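What I will buy first

April 29, 2023

Since winter I have been making a list of equipment for our small project in Nollerport, and every week the list becomes longer. Jordan Horrocks, who shares the costs with me, asked me to stop adding and begin to choose. He is right.

We want to collect grasping data in normal homes, with hand-held grippers, and later train an arm with it. The arm from Gilura is the expensive part, and we have decided to wait with it until June. Before that we need grippers, spare pads, storage and batteries.

For the pads I have two offers. Blackburn sells a set for 40 dollars and Harelham for 80, but in the second price the screws and shipping are included. I have asked both how long a pad lasts and only one answered me.

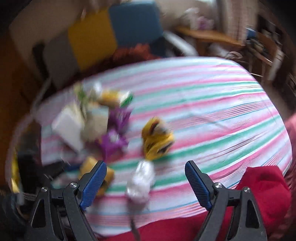 The pads are a small line in the budget, but I think about them more than about the arm. On a table like this one, with a shiny plastic-wrapped item in front of the jaws and a crumpled yellow packet behind it, the ribbed blue pads must hold very different surfaces. So I will order 4 sets and not 2. Storage will cost 110 dollars, and I still have to ask if the drives can be returned.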